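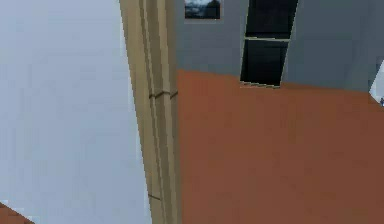
A pale expanse, perhaps sky, and terracotta-colored surfaces, the sort of gray day that makes me want to stay in and fix drafts.

Keeping the Warm In: Draft Tips for Older Houses

Updated 27th January

I have lived in drafty houses nearly all my grown-up life, and I have come to the point where I rather enjoy going after the cold spots. There is something very satisfying about finding the exact crack that has been chilling your ankles since fall and stuffing it full of something. This page started as a note for my sister when she bought her place in Rotby, and it has grown every winter since, so forgive me if it wanders a bit. Put the kettle on first if you like!

Finding the draft

Pick a windy day. You can walk around with a stick of incense and watch the smoke, and it works very nicely, but keep it well away from the curtains. My own favorite is a single square of toilet paper pinched between two fingers and held near the edge of a window or door. It flutters at the smallest breath of air and there's nothing burning. Go slowly, all the way around, and mark each spot with a bit of painter's tape as you go. I used to trust myself to remember them and I never once did.

Don't stop at the windows. Check the outlets on the outside walls, the place where the pipes come up under the kitchen sink, the attic hatch, and the mail slot if you have one. Our worst draft of all came out from behind the dishwasher, where somebody years ago had cut a hole for a pipe as thick as a finger and made it big enough for a cat. We had blamed the kitchen window for two winters and bought it a very nice curtain.

Windows

If you can see daylight or feel a steady stream of cold around the sash, start with weatherstripping. The foam kind is cheap and easy, and it goes flat after a season or so, which is fine if you rent. The rubber kind costs more and stays springy longer. Either way, wash the surface with a little dish soap and water, rinse it, and let it dry overnight before you stick anything down. I know, you want to get on with it. But tape put on a dusty window frame will be hanging off like old ribbon by the weekend, and then you have the gummy bits to scrape as well.

For a single-pane window you don't plan to open until spring, the clear plastic film you shrink with a hair dryer is a lovely thing. Put the tape on, press the film to it from the top down, and don't worry about the wrinkles. Then go over it with the dryer, starting at the corners and keeping it moving. The first time I did this I stood too long in one place and melted a hole the size of a dime, so now I keep a bit of clear tape in my pocket.

Curtains help more than people think, if they're long enough to touch the floor or the sill and you close them as soon as it gets dark. If you have a radiator under the window, tuck the curtain behind it or stop it at the sill, or you'll be heating the glass.

Doors and hallways

A door snake is the easiest sewing project there is, and you can use up an old pair of jeans for it. Cut off one leg, sew the narrow end shut, fill it, and sew the other end. For filling I've tried rice, sand, dried peas and cat litter. Sand is heaviest and stays put best, but put it in a plastic bag inside the cloth or you will be sweeping it up until June. Rice is fine in a dry room. In a damp entryway it gets musty, and I'd rather not talk about the peas. If you have mice, skip anything they could eat.

Cut your snake a couple of inches longer than the door is wide, so it tucks up against the frame on both sides. Mine is 30 inches for an inside door and a bit more for the front one, where I use two end to end. 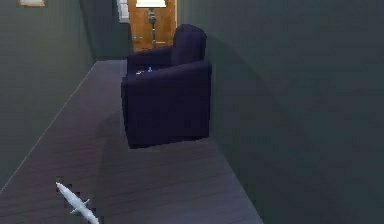
A long hallway behaves a bit like a chimney lying on its side, and cold air coming in under one door will travel the whole length of it before you can say sweater. So it pays to treat the doors at the ends before you fuss with any of the rooms in between. Get down on your hands and knees, in your oldest pants, and look along the bottom of each door for light. A wooden door at the far end of a narrow passage, with an armchair standing in the middle of a wooden floor, is just the kind of place where I'd seal the door first and lay a runner second. A thick wool runner with a felt pad under it makes a wooden floor feel like a different floor altogether. Try to leave enough room to walk by any furniture, and make sure the runner's edge isn't right where someone will catch a toe.

If the door itself rattles in its frame, the latch may simply not be pulling it tight. Loosen the two screws on the strike plate, nudge it a hair toward the stop, and tighten them again. Sometimes the old screw holes are so worn that the screws only spin. Dip a couple of wooden toothpicks in wood glue, push them in the hole, snap them off level, and wait until the next day to put the screw back. I have doors I fixed that way ages ago and they're still holding — touch wood.

Floorboards

Gaps between boards let up a surprising amount of cold, especially over a crawl space. For narrow ones, I like natural jute cord pushed in with a putty knife. Soak it first in watered-down white glue if you want it stiff, and tint it with a little wood stain if the color bothers you. Leave the really thin gaps alone. Boards swell when the air turns muggy, and a floor packed too tight in winter can complain loudly in summer.

Things I've bought and would buy again

I'm not much for gadgets, but a few have earned their place in the drawer. The Drasen draft brush, the kind that screws to the bottom of the door, has held up very well on our back door with boots banging into it every day. I got mine at Witkowska, the little hardware store by the bridge, where they will cut it to length for you if you bring the measurement (bring it in writing, please, and measure twice). The Skistico putty knife is thin enough for the cord trick and doesn't bend. A box of 300 plain wooden toothpicks will see you through every loose screw in the house, with plenty left for testing cakes.

A few small things

Bleed your radiators at the start of the cold weather, with a rag under the valve. The water that comes out can be black, and it does not wash out of a beige carpet.

Put foam gaskets behind the outlet covers on outside walls, and turn off the power at the breaker before you unscrew anything.

Please don't block the vents that are meant to be there. A gas appliance or a wood stove needs its air, and a bathroom without any will grow mildew faster than you'd believe. If you aren't sure what a vent is for, leave it open until you've asked someone who knows. And when you peel off your painter's tape markers, start from a corner and go gently, particularly over old paint.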